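Does a wrist camera tell us enough? Picking mixed objects with a two-finger gripper

Student project report, group 2
Wumpini Amegashie, Theophilus Nyarko, Mansa Kwofie
Supervisor: Demetrius Pettigrew
Tuesday, March 23, 2021

1. What we set out to check

The Catlow method claims that a small camera at the gripper is all a robot arm needs to learn to pick up loose household items, provided it has been shown enough demonstrations by a person. The write-up we were given reports very good results and says little about how they were scored. We wanted to see whether the claim held up on our own table, with things we chose ourselves.

We have come away less convinced than we were at the start, and we were not very convinced then.

2. Set-up and data

All demonstrations were driven by hand by one of the three of us. We kept every run, including the clumsy ones, which gave us 268 demonstrations and 3,411 short clips after cutting. Kwesi Amoah wrote the cutting script and checked a share of its output by eye. He threw nothing away, though he argued for it more than once.

The view is very close. When the fingers are open either side of a handle, the camera sees the handle, a patch of table and the container beside it.

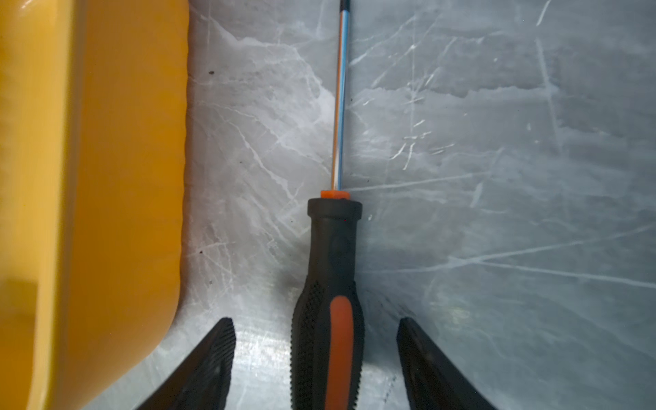 3. How we scored it

The Catlow write-up counts a pick as good if the fingers close on the object. We think that is too kind. A screwdriver gripped by the fat end of its handle can swing round as soon as it leaves the table, and by their rule that still counts. We used a stricter rule: the object had to be lifted and then set down in the yellow container without being dropped.

We ran 50 trials with the trained model (we called it Ternero, to keep it apart from the untrained version, Skaruto). Under the Catlow rule the results looked fine. Under ours they were a good deal worse, and the gap was widest with long objects. We have left out a single headline percentage on purpose. With 50 trials spread over different shapes, a few lucky picks in one group would move it more than we are happy with.

There is a second problem. The person who sets out the objects knows what the model is good at. Mansa noticed that Theophilus was turning handles to point towards the arm without meaning to, and when she looked at her own layouts she had done the same. We moved to drawn positions after that, but the earlier trials are in the total.

4. Small and see-through objects

We expected the clock to cause trouble because its case is clear and catches the light. The model's approach to it was steadier than we had guessed. We don't want to make much of this. The clock has a bold white face with black numerals, and the model may simply be heading for the face and taking no notice of the case at all. To test that we would need a clear box with nothing in it, and we didn't have one.

The die is a different matter. It is so small that a slight error in the approach puts it outside the fingers, and we saw the arm close beside it again and again.

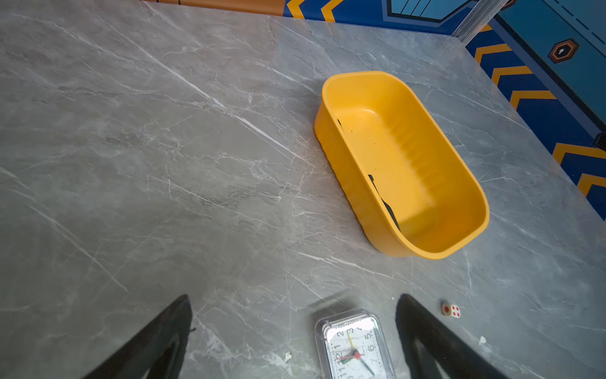 Figure 2. Wrist view with the clock between the fingers, the die to the right and the empty basket further back.

5. What we would not claim

We would not say the method fails. We would say that our trials can't show it works as well as we had been told, and that the scoring rule does a lot of the lifting. We also can't say how it would behave on a different table. Ours has a veined, marble-patterned top, and every demonstration was recorded on it.

Wumpini disagrees with part of this section. Her view is that the long-object results would improve with more demonstrations and that we stopped too early. The arm is booked again in July, when she plans to repeat the screwdriver trials with drawn positions from the first run onwards.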